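Pendavari sunflower tapestry, large – review

I bought this in May to cover a work table that had seen better days. Pendavari sells it as a wall hanging, but the listing says it can be used as a throw or a table cover, so I took them at their word. It came from the Skistico shop and took nine days to arrive.

The fabric is a medium-weight polyester, printed on one side only. It had sharp fold lines out of the packet. A cool iron on the back got rid of most of them, and the rest dropped out within a week.
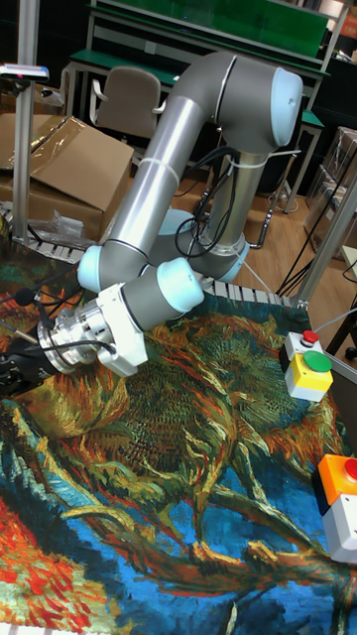

Colour was my main worry, as I had a Cronin throw before this one and it looked washed out from the first day. The Pendavari print is much better. The blue background is properly bright, and the ochre and orange of the drooping petals stand out well against it. If you want cheerful, upright sunflowers, look elsewhere – these are wilted ones, with twisting stems and a fair amount of olive and brown. I like them.

As a table cover it does the job. It slides a bit on a smooth top, so I put 2 strips of non-slip matting underneath. Crumbs and dust brush off easily. Coffee does not, and needs a damp cloth straight away. I have washed it once at 30 and the colours held.

The hem is the weak point. One corner had a loose thread when it arrived and I had to stitch it myself. For the price I would still buy it again, though probably in the smaller size.

203 shares | 9 comments

Contact us | © Plevovura Home Reviews | Back to top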